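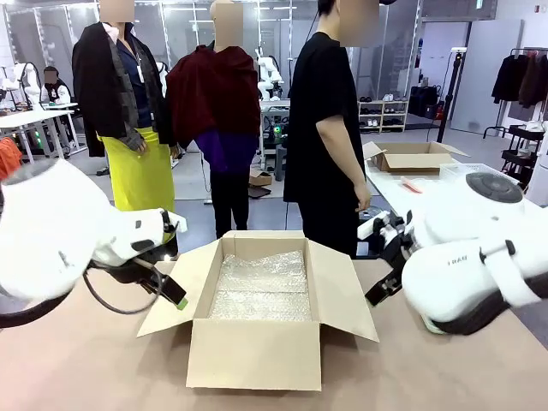 ## Row 36

Adoración Alcaraz got to the Plunard warehouse at 4 in the morning, before the heat came on. The racking crew from Inholm had left their drawings on the dock desk under a roll of tape.

She took the drawings down to row 36. The old uprights were already tagged for removal, and the new ones lay in bundles along the wall. By July the whole building would be pallet flow, two deep, and the row would have a different number.

Her father had bolted the old ones down. He worked for Soler then, setting anchors, and he wrote his initials on the underside of every baseplate he fitted.

She had brought a wrench. The first nut turned easily. The second took her whole weight, and the third was stripped, so she left that upright and went on to the next.

It took until the lights came up in the office. She tipped the post against her shoulder — it was heavier than she expected — and felt under the plate with her free hand. Grit, and a ridge of old paint.

"That one's ours to take down," the Inholm foreman said behind her.

"I know," she said. "Hold this a minute."

He put down his coffee and held it.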